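The Whiplash Collar That Promises Too Much

Bonero says its new neck collar gets people back to work in nine days after a car crash. I have read the leaflet twice and I still don't know what was measured. The firm's trial took in 71 drivers, 28 of whom dropped out, and the leaflet doesn't say why.

Rosaire Melnyk, a physiotherapist in Plindthorpe, has stopped handing them out. "Most sore necks ease with gentle movement," she says. "What is the £99 for?"

Bonero promises fuller results in August. I'd want to see the dropouts in them. 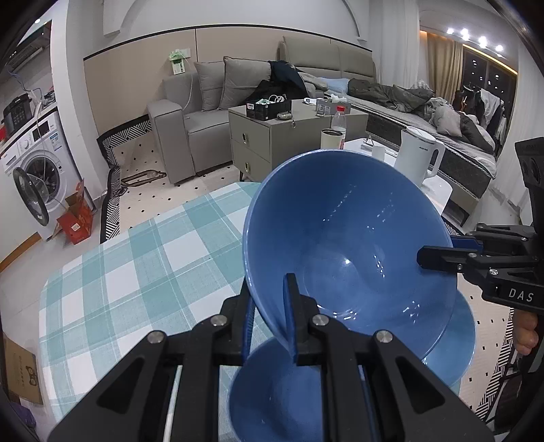
Health & Injury Desk
Jun 6, 2019. Letters on this feature are welcome.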